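Storing and Using Powdered Milk: Kitchen Notes

Updated August 31, 2020

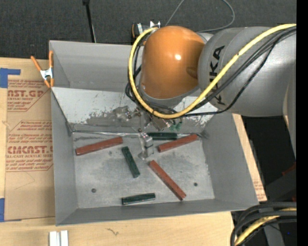
A reader in Nedgate wrote in to object to our earlier advice on mixing, saying that warm water dissolves the powder faster but leaves a cooked taste once the milk has been chilled, and that she gets a better result with cool water and a longer rest. Both methods work. The notes have been revised to cover each.

Mixing

Follow the ratio on the package. Whole and nonfat powders differ, and so do instant and regular types. Put the water in the jug first, add the powder in two or three portions, and whisk between them. For drinking, use cool water and leave the covered jug in the refrigerator overnight. For sauces and baking, lukewarm water is fine and the milk can be used after 20 minutes.

Lumps

Press lumps through a fine sieve with the back of a spoon. Regular powder clumps more than instant. Stir it to a smooth paste with a little of the water, then thin the paste with the remainder. Hot water poured straight onto dry powder makes lumps that will not whisk out.

Storage of dry powder

Moisture does more damage than anything else. Move the powder from an opened bag to a dry glass jar with a tight lid, and write the opening date on the lid. Keep the jar away from the stove and the dishwasher vent. A wet spoon should never go into the jar. Powder that has turned yellow, smells stale or has set into a hard block should be thrown out.

Whole milk powder contains fat and goes rancid sooner than nonfat. Buy it in smaller bags. A bag of nonfat opened here in February was still sound in summer, stored in a Rasham clip jar in a closed cupboard.

Storage of mixed milk

Treat it as fresh milk. Refrigerate at or below 40 degrees Fahrenheit, keep it covered, and do not top up an old batch with a new one. Wash the jug between batches, including the underside of the lid.

Baking

For bread, mix the dry powder with the flour and add the corresponding water to the liquid. For thicker yogurt, whisk 30 grams of extra powder into each quart of milk before heating. Extra powder also scorches readily, so use low heat and scrape the bottom of the pan.

Measuring

Weigh the powder where possible. A cup of instant weighs less than a cup of regular, and packed powder weighs more than sifted.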